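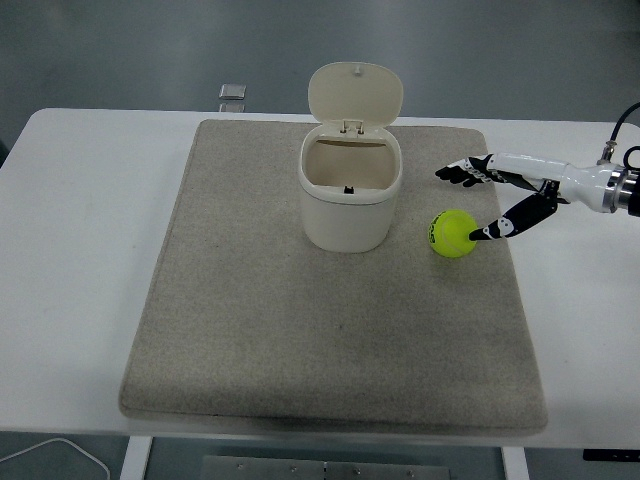

Small bin with a flip lid, on a felt mat

Wanted: households for a kitchen and bathroom waste diary (paid)

Posted 2 May 2018 by Stella Mrema, Grinmont Household Studies

We need people to write down what they throw away. That's most of it. Seven weeks, one diary, two home visits and a chat at the end. Paid. Details below, please read the lot before you email as I am getting a great many questions that are answered further down.

What it's about

Small rubbish. Tea bags, cotton wool, till receipts, the film off a ready meal, dental floss, plasters, the little silica packets out of shoe boxes. The council weighs the big bins but has no idea what goes in the little ones round the house, or how much of it could have gone in the recycling if the recycling wasn't two floors down. We want to know what you chuck, which room you chuck it in, and where it ends up on collection day.

The study is called Plasunach. Don't ask, the name was here before me. A first round ran last winter with flats only and we got 2770 diary pages back, mostly legible. This round is for everyone else as well.

Who we want

Anyone 18 or over living in the Brabec ward or the streets directly next to it. If unsure, send your postcode and I'll check.

You can live alone, with family, with housemates, whatever. One person per household fills in the diary but everybody at home has to be all right with it. Teenagers included. We have had trouble with this before.

Especially short of:
People who rent
People with a baby in nappies
People who work nights
Anyone over 70
Homes with no outside space at all

Less short of: couples with a garden and a compost heap. You're still welcome to apply, but there may be a waiting list and I can't promise anything.

Sorry, not able to take: anyone moving house before the study ends, anyone who works for the council waste team or one of its contractors, and anyone who took part last winter.

What you do

Fill in the diary every evening. Takes me ten minutes, took my sister twenty-five. One line per thing or per handful of the same thing. Room, item, which bin. No need to weigh anything. No need to keep the rubbish. Please do not post us the rubbish.

Once a week, ring or email with anything odd. Party, visitors, big clear-out, everybody ill.

Two home visits, one near the start and one in the last week. Each is an hour at most. We look at where your bins are and measure how far it is from each to the outside one. We'll ask to look in cupboards if there's a bin in them, otherwise not. Shoes off, no problem. Please say if you have a dog, I like dogs but my colleague doesnt.

One recorded conversation at the end, at your home or at our office, up to you. Sound only.

If you miss a day, leave it blank. Don't fill it in from memory at the weekend. A blank is useful to us and a guess isn't.

You don't have to change any habits. Really don't. If you put yoghurt pots in with everything else, carry on and write it down. We're not here to tell anyone off and the council won't see your name.

What you get

£140 altogether. £40 after the first visit, the remaining £100 after the final chat. Bank transfer or shopping vouchers. If you drop out part way you keep what you've had and we pay for full weeks done at £10 a week.

Bus fares to the office paid back, keep the ticket.

A short write-up of the results next year, if you want it.

If you're on benefits, a one-off payment like this may need to be declared. We can give you a letter saying what it was for but can't advise you, please talk to a proper benefits adviser first.

The diary

Paper or online. Paper one is A5, spiral bound, comes with a pencil on a string. Online one runs on Haltuvix and works on most phones, a bit slow on older ones. You can't swap half way, so choose the one you'll really use. Last time the paper people finished more often, for what thats worth.

Large print available. Also happy to do it by phone if writing is hard, I ring you each evening at a fixed time and you read it out to me. Three places for this, so ask early.

Privacy

Your name and address are kept apart from the diary. Diary gets a number. Recordings are typed up and then wiped. You can pull out at any point up to the end of December and we'll delete everything you gave us, no reason needed. After that the numbers are already mixed in with everyone else's and it can't be undone. There is a two-page information sheet with the full version, which you'll get before you sign anything.

How to apply

Email or ring and tell me:

Your name
Postcode
How many people live with you and rough ages
Rent or own
Paper, online or phone diary
Best time of day to ring you back
Anything we need to know about getting into the building (buzzer, stairs, neighbour's gate etc)

No CV! Somebody sent a CV. It was a very good one.

I'll ring back within a week. If you haven't heard by then try again, the inbox is shared and things do get lost in it. Quote reference 1034 in the subject line or it goes to the wrong team.

Places go to a spread of households, so it isn't first come first served, and if you're turned down it's only that we've already got enough homes like yours. We can keep your details for the next round if you say so in your email.

Questions I keep getting

Does the garden shed count? Yes if there's a bin in it.

Does the car? No. We argued about this one for some time.

What about food scraps? Yes, one line for the lot is fine. "Peelings" will do.

Nappies, sanitary things, medicines? Yes please, but you can write "personal" instead and leave it there.

My flatmate won't write things down. They don't need to, just have a look in the bin before you do the evening's page and put what you can see.

Can my mum next door do it too? Yes, separate household, separate application.

Do I get to keep the pencil? Yes.

Contact: Stella Mrema, Grinmont Household Studies, recruitment desk. Phone mornings only, email any time.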